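4.2 Swapping the fingers

We ran every task twice over, once with the stock Trendis fingers and once with the softer Fulach pair, and kept the arms and controller exactly as they were. Zarmeena Janjua did the swaps, so any grumbling about tiny screws is hers.

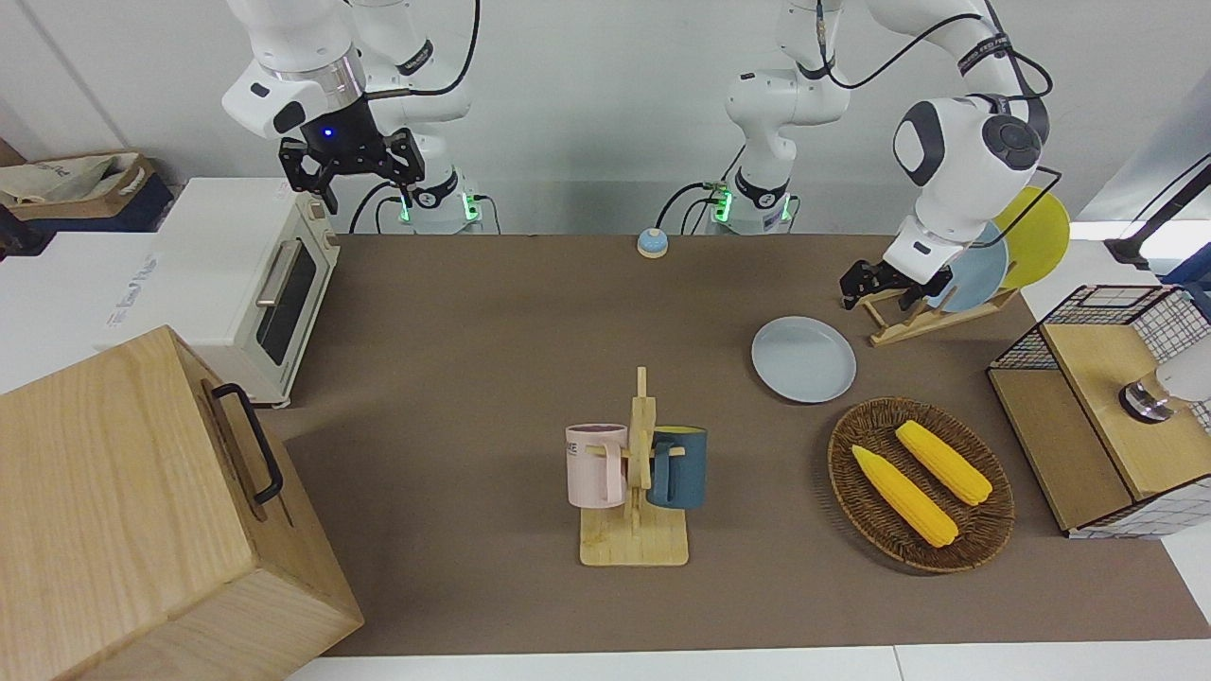
Figure 3. Kitchen layout, with the left gripper at the plates in the dish rack.

I'd expected the mugs to be the hard part, but thin edges gave us far more bother. With a light blue plate in front of a yellow one, the fingers have to slip in without nudging the one behind, and the Trendis pair dropped or knocked a plate in 31 of 200 tries. The Fulach pair managed it in 23 - better, though I wouldn't bet the lab on it.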